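April, late, kettle on

Got the second arm talking to the first at last. Lost most of the evening to a cable that looked fine and wasn't. Swapped it, everything woke up, felt stupid, moved on. Note to self: bin the old one NOW, don't put it back in the drawer.

Wonalia board is holding up. Runs warm but no resets tonight. Galtis supply still whines when both arms move together, might be the fan, might be me asking too much of it. Will try the spare from the workshop if anyone's left it on the shelf.

Left arm: drifts. Tell it to stop over the middle of the table and it goes 8 mm long, every time, same direction, so at least it's honest about it. Put an offset in. Horrible fix. Works. Want to redo the zero properly before I forget the offset is there and chase it for a week like last time.

Right arm is the good one. Fingers print from the Bravow file came out cleaner than mine, annoyingly. Slowed the close speed down and dropped the grip current to 300, which was the number I started with in Febuary before I got clever.

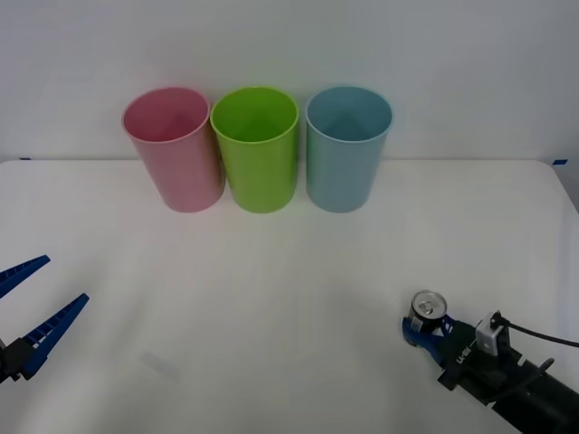

*Can in the right gripper, left one open. Cups along the back.*

Tried the can over and over after that. 28 goes at picking up, wrote them all on the back of an envelope. Dropped 2, both when I'd nudged the table with my hip, so not sure they count. Counting them anyway. Can has a small dent in it now, still stands.

The cups are tomorrow's problem. Pink, green, blue, and the pink and green are so close together that I don't fancy the fingers getting in between. Could just move them apart. Feels like cheating but the whole thing is on a kitchen budget so who cares. Need to check the colour sorting with the big light off as well, the blue went missing completely last time I ran it at dusk.

Handover from one arm to the other: not tonight. Had a think about it in the bath. Left needs to come in lower and wait, right lets go only once left says it's got hold. Needs a proper signal between them, at the moment it's just a timed pause and teh pause is a guess.

To do
- zero the left arm, take the offset OUT
- Annan order, more of the short screws, and the cable clips this time
- back up the config before touching anything
- ask at the workshop re printer slot
- eat something before starting, not after

Gone midnight. Power off at the wall, checked twice. Bed.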